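Updated 6/8/21

Most guides to enlarging a sketch by the grid method tell you it works for anyone, first try. I don't buy it. The method is fine, but it copies your mistakes at full size, and a sloppy grid is worse than none.

## Drawing the grid

1. Measure the sketch and the big surface. If the proportions don't match, stop and crop the sketch.
2. Divide both into the same number of squares. Mine were 50 mm on the large side. Smaller squares are supposed to give a better likeness, but past a certain point you're just drawing lines.
3. Mark all four edges, then join the marks. Never step a ruler across the middle.
4. Use a hard pencil and almost no pressure.

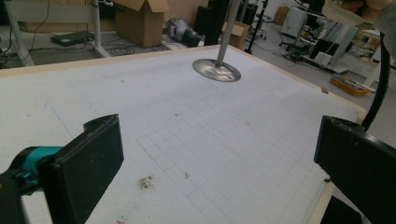

*Photo: Custmont*

Faint lines are a pain to see from across a room. Live with it. Dark ones show through pale paint, whatever the label on the can says.

## Copying the squares

Number the rows and letter the columns. Work on one square at a time, and mark where each line of the sketch crosses an edge before you draw anything between those points.

I've read that turning the sketch upside down helps. Maybe. It cost me an hour and a crooked nose.

## Do you need a projector?

For a wall, probably. For anything under 60 cm wide I'd keep the 400 bucks and sharpen a pencil.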